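Losville Community House — Lounge Walk-Through
Sep 9, 2020
Checked by: Ivone Arruda

Floor. Marble is in great shape, no chips or lifted edges. OK
Cables. One long black cable runs out from under the wooden chair toward the floor outlet. Please tape it down or route it along the wall before the Latier evening. FIX
Floor outlet. Cover present, no scorch marks. OK
Round table. Steady, no wobble at all! Top wiped. OK
Chairs. Black metal ones all solid. Two wooden ones need felt pads. FIX

Wall pictures. My favorite part of the round, and such a good idea of Ji-hoon's to swap them every season. The deer head with the big antlers goes up next, black on white, and it will look wonderful over there. Before it goes back on a hook, check the frame corners, the backing and the hanger.

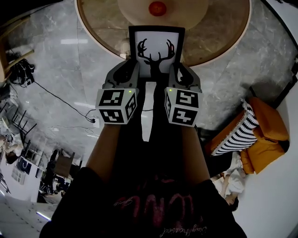
Hooks in the lounge are the old single-nail kind, so I'd love to see two-nail ones for anything over the doorway or above a seat. Ji-hoon Gil has a box of them in room 224. OK once changed

Lights. All working, and what a difference — the room feels twice as big. OK
Exit path. Clear to both doors. OK

Cable and felt pads to be rechecked in 9 days.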